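Gredik Wire Mesh Basket, Rectangular

Open-topped storage for toys, cloths and odds and ends

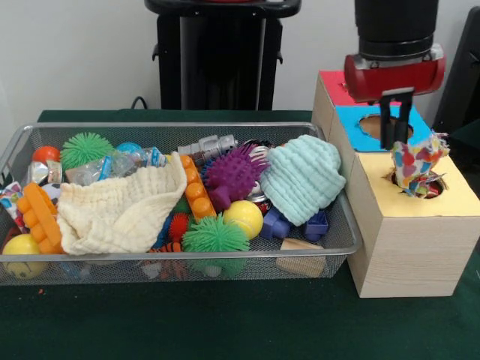
Product details

The Gredik is a rectangular basket in silver wire mesh with a thin metal rim. It has no lid. The mesh is fine enough to keep building bricks and small balls inside, and you can still make out some of what has sunk to the bottom without tipping everything out.

We sell it mainly to nurseries, childminders and waiting rooms, and to parents who want one place to put things at the end of the day. It will take a mixed load: balls, spiky rubber balls, building bricks, a folded muslin. Soft items can go in with hard ones.

Item code: GR 40
Range: Magesa storage
Colour: silver
Shape: rectangular
Lid: not available for this basket
Sold: singly or in packs of 2
Assembly: none

Using it on a table or shelf

The basket can stand on a table, a low cupboard or an open shelf. On a polished or painted top, put a piece of felt or a thin mat underneath. Felt also cuts down the rattle when bricks are dropped in.

Lift it with both hands, one at each short end. Do not drag a full basket across a surface. If you keep it on a shelf, leave a hand's width above the rim so that larger balls can be taken out without scraping the shelf over it.

The basket is not meant for stacking. A second one placed on top will rest on the toys and may slide off.

Filling it

Put bricks and other heavy pieces in first, then balls, then cloths on top. Flat packets and crinkly plastic wrapping tend to ride up the sides and hang over the rim, so tuck them down or keep them in a separate tray. The Rimier tray fits beside the basket on a standard shelf and is listed under Trays and Dividers.

Very small parts should go in a bag or tub before they go in the basket. Check the age advice on each toy. The basket itself is a storage item and should not be given to children to climb on, sit in or wear.

Cleaning

Empty the basket and shake out any crumbs over a bin. Wash with warm water and a little washing-up liquid, using a soft brush for the corners, where fluff collects. Rinse and dry with a towel straight away. Do not leave it to soak, and do not use bleach or wire wool. It is not suitable for the dishwasher.

Run a finger along the rim now and then. If you find a loose end of wire, take the basket out of use and contact us.

Delivery and returns

Orders placed before noon on a weekday leave our warehouse the same day. Packs of 2 are sent nested in one box with card between them. Unused baskets can be sent back within 40 days for a refund. Please keep the card, as the mesh marks easily in the post without it.

Orders of 10 or more are sent on a pallet and need someone at the address to sign for them. We made 2000 of the current version and expect the next batch in December. The price will stay the same until then.

Toys, cloths and table covering are not included.

Questions we are often asked

Can it be kept outdoors?
No. It is for indoor use. A damp shed or porch will spoil the finish.

Is there a liner?
Yes. The Pratesance cotton liner ties at the corners and can be washed at 40 degrees. Order it separately.

Can you fit handles?
We do not supply handles for the Gredik. Clip-on handles from other makers can bend the rim and we advise against them.

Do you sell labels?
Tie-on card labels are in the Magesa accessories list. Sticky labels do not hold well on mesh.

For trade prices and larger orders, write to Kipchumba Langat in the sales office, giving the item code and the delivery postcode.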